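June 14, 2022

Bench notes, evening. Shoulder mount re-torqued on the real arm this morning. Two of the four bolts had backed off again, so thread locker this time. Left it to cure and spent the rest of the day on the simulated cell.

Grip force was the main problem. At 60 percent the fruit model jittered between the fingers and the solver threw contact warnings. At 61 it settled. I don't trust a threshold that sharp, so I went through the friction settings and found the finger pads still on the default value from the Kramer import. Changed both pads to the rubber figure Dirk Seidel measured and dropped the force back. No warnings in 7 runs.

Parisa Talebi asked why I bother modelling the walls and baseboard of the spare room. The arm has to live in that corner, and the elbow swings wider than the drawings suggest. I'd sooner hit a simulated wall than patch a plaster one.

Basket collision mesh is still a plain box with the top open. The slots are only in the visual mesh. Good enough for drops from above, no use if a finger ever catches the rim. Colour is the stock blue from the Prendico library and I've left it alone.

Paused the last run with the gripper closed and the fruit held over the table, toward the back rim of the basket, to check finger clearance.

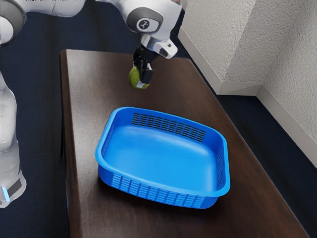
Still to do

Model the rim properly. Lower the approach height and log wrist torque on the way down. Order the Verel connector for the real wrist, plus a spare. Ask Dirk whether his pad figure was taken on clean rubber.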